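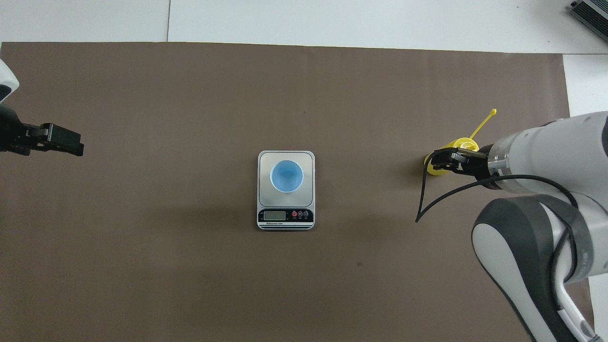

A light blue cup on the kitchen scale, with brown paper covering the worktop.

Fiorella Mazza weighs nearly everything. She has taught evening baking classes under the name Zelonero for nine years, and the first session of each course is spent on the scale before any flour comes out of the cupboard.

"People arrive with a favourite cup," she says. "They have made the same cake with it since they were twenty and they want to know why it comes out differently at my place. So we put the cup on the scale and start from there."

Her own scale is a small digital one with a steel platform and three buttons, one of them red. She bought it second-hand and has never wanted a bigger one. The larger model she used before took up half the bench and was slow to settle.

The exercise is simple. Each person fills a cup with flour in their usual way and writes down the weight. Then they do it again. In April she had a group of 24, split over two evenings, and the gap between the lightest and the heaviest cup of flour was 50 grams.

"That's a lot in a sponge," she says. "In a stew you would never notice. Some people scoop, some spoon it in, some bang the cup on the table. I don't tell them off for it. I just ask them to look at the numbers."

She covers the worktop with dark brown paper for these sessions. Spilt flour shows up on it straight away, and at the end the whole sheet can be folded up and taken out. She buys it on a roll and gets through some 100 metres a year.

Ubaldo Carbone took the course two years ago and now helps with the evening groups. He was a cup man himself, he says, and still uses one for rice.

"For bread I changed over completely," he says. "I had a dough that was always a bit too wet. I thought it was the oven. Then I weighed my water and I'd been putting in far too much."

Mazza does not ask anyone to throw their cups away. She keeps plastic ones for holding ingredients while they are weighed, as they are light and do not break when dropped. The cup goes on first, the display is set back to zero, and then the flour goes in — a step that beginners forget more than any other.

The next course starts at seven in the evening and covers plain loaves, rolls and one sweet dough. Those coming are asked to bring an apron and the cup they use at home.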